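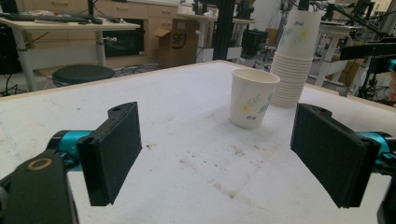

Paper cup on the table, leaf and flower print.

Home | Forums | Cars | Track Days | Log in

Sutari wagon, manual or auto?

Honeylyn T
test drove both at Clonport. manual is heaps nicer but the clutch is heavy, 30 minutes in traffic and my knee knew it. Anyone living with one?

Po-yen Sin
Manual. Had mine since October, you get used to it. Auto hunts between gears on every hill.

oiling_ho
Disagree -- auto's fine in sport mode. Resale is better too. And the manual shifter feels like stirring porrige

Po-yen Sin
Did you drive it cold? Gearbox needs 2 km before it loosens up.

oiling_ho
drove it all day mate. still porridge
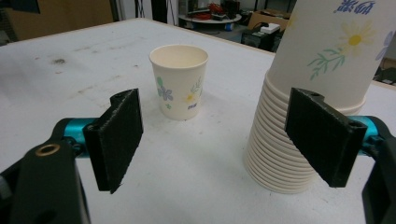
Chin-lung reckons the tyres are the real problem, swap the factory ones first then argue about gearboxes. Cabin noise at 113 is awful on them.

Honeylyn T
ok tyres noted. leaning manual, sorry oiling. Dealer wants me to decide by 9 tomorow

9 replies | 2 shares

We use cookies to improve your visit. Accept | Settings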